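Plorkero ships Edix 4, path planning for glossy parts and tight corners

FOR IMMEDIATE RELEASE, July

Plorkero today released Edix 4, the new version of its perception and motion planning software for robot arms with a wrist camera. Out now for all current license holders. No new hardware needed.

Main change: shiny paint. Earlier versions could read a highlight on a coated panel as an edge, then plan around it. Edix 4 compares views from several wrist positions and drops any line that moves with the camera. Real seams stay put, highlights slide. The planner only gets the seams.

Corners also got work. Where a flat panel meets a flange the arm has little room, and old plans often backed out and started over. The new planner holds contact limits through the turn and replans in 4 milliseconds on a standard shop PC.

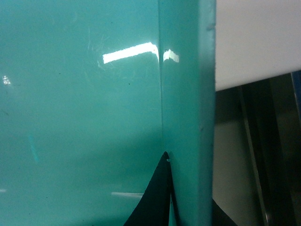

Testing was done with Wongsuwan, maker of painted steel cabinets, over 892 runs on production parts. Scratched parts and dusty parts were left in the set on purpose. Full logs will be posted on the Plorkero support site later in the month, along with the settings used.

Also in this release:
Live view of the planned path over the wrist camera feed
Faster hand-eye calibration, one target insted of two
Replay tool for stopped jobs, keeps the last 3,000 planner events
Plug-in for Diso cell controllers (beta)
Fix for the gripper offset being lost after a restart

Existing job files open without changes. Custom edge filters written for version 3 need to be re-saved once before first use, see the upgrade notes. Sites running the Diso beta should should back up there cell config first.

Price is unchanged. Trial copies on request, demo slots open through the end of the month.

About Plorkero
Plorkero makes planning, perception and calibration software for robot cells in metal finishing and light assembly.

Press contact: Plorkero press desk, via the contact form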